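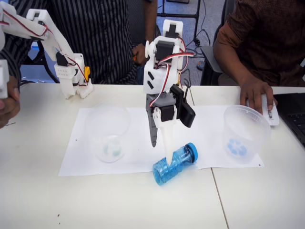 What does a participant do in a Garnumdale tabletop session?

Each session is a set of short handling and pouring tasks with light plastic containers on a sheet of white paper, followed by a written form on how each task went.

Haruritz is recruiting adults for the Garnumdale container handling study, to be held at the Bradbridge building in June. The study covers everyday clear cups, deli containers and small screw-cap bottles. It looks at how they are set out, picked up, tipped, emptied and put back, and at what ends up on the paper when a pour misses.

Dry fill is used in all pouring tasks. There are no liquids, no food and nothing to taste. 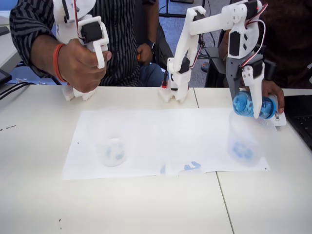 By Babalola, Haruritz Participant Desk
Posted Feb 18, 2026

Tasks

Participants work seated or standing at a desk. The paper marks the work area and stays in place for the whole session. Tasks are given one at a time and include:

Placing containers at set distances from each other
Laying a capped bottle on its side and returning it upright
Pouring plastic beads from a bottle into a cup
Pouring from a narrow mouth into a short cup, then into a tall one
Collecting spilled beads and returning them to the correct container
Clearing the paper and sorting empty containers by type

Spills are recorded and do not count against the participant. Beads that leave the desk are left on the floor until the task is over. Please do not reach for them during a pour.

Clear cups on white paper are hard to see under some lighting. This is part of the study. Participants who normally wear glasses or contact lenses should wear them.

Time and payment

A session lasts 40 minutes, plus time for sign-in. Each participant is asked to attend 3 sessions on separate days. Payment is $70 per session, issued after the form is handed in. A session that is stopped early by staff is paid in full. A session missed without notice is not paid and may not be rescheduled.

There are 13 places. Once they are filled, further applicants go on a waiting list in the order received.

Who can apply

Applicants must be 18 or older, able to grip and lift a small plastic bottle with either hand, and able to read instructions in English. Left-handed applicants are especially wanted. No experience in packaging or lab work is needed.

People who have worked in container design or container testing in the past year are not eligible for this round. They may apply for the written review group, which will be announced separately.

What to wear and bring

Short or close-fitting sleeves are best. Loose cuffs knock over empty cups, and a knocked cup means the task is started again. Rings should come off before the first task — a tray is provided. Bring a photo ID to the first session only. Bags and coats go on the rack by the door.

Records

Sessions are recorded on video, with hands and desk in view. Participants at the side of the desk may also appear. Recordings are stored under a participant code and used within the study. The consent form lists each use in full and is sent out before the first session, with time to read it. Consent can be withdrawn at any point, including after the last session.

How to apply

Send a short message to the Participant Desk through the Haruritz contact page with the subject line "Garnumdale containers." State your age, which hand you write with, and any weekdays in June when you are not available. Do not send medical details. Replies go out in the order messages arrive, and session times are offered with the reply.

Bradbridge has step-free entry from the parking lot side. Desk height can be changed on request — please ask when you apply.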